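# Visitación Garrido

Visitación Garrido was a baker and school cook in Gretedbridge, and I've been adding to this entry on and off for years (corrections welcome!). She was born in Girnik, the youngest of seven, and came over at 19 to work in her uncle's shop on Skindon Road.

## Early life

Her father mended nets and her mother, born a Goicoechea, sold bread from the front room. I've seen the birth year given two ways, so I'm leaving it out until somebody shows me the register.

## Work

She ran the kitchen at Skindon School and fed 300 children a day - my own brother was one of them, and he still talks about the lentils. After she retired she kept a recipe notebook with 489 numbered entries, some of them only a line long. Her niece, Ainhoa Bustamante, has it now and let me read it at her table for a whole afternoon, which was a treat. 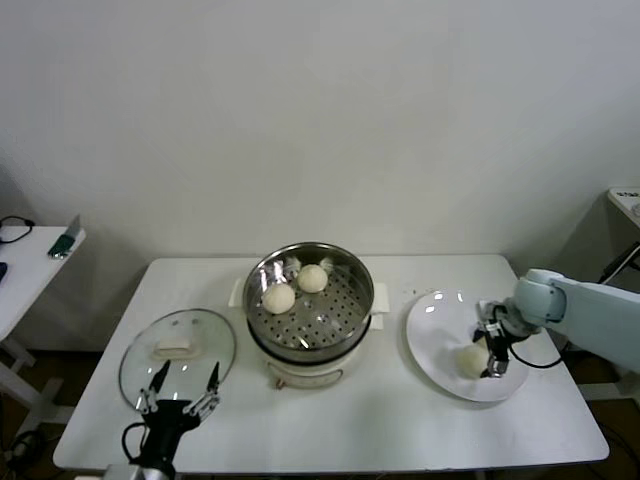
## Death and funeral

She died in September at the age of 75, at home, with Ainhoa beside her. The service was small, but people stood along the road all the way to the bridge, and I recognized a lot of faces from the dinner line! She is buried in the Goicoechea plot in Gretedbridge, next to her mother.

## Notes

The shop on Skindon Road is sometimes listed under her name - it was always her uncle's.

Last edited 11 Oct 2020.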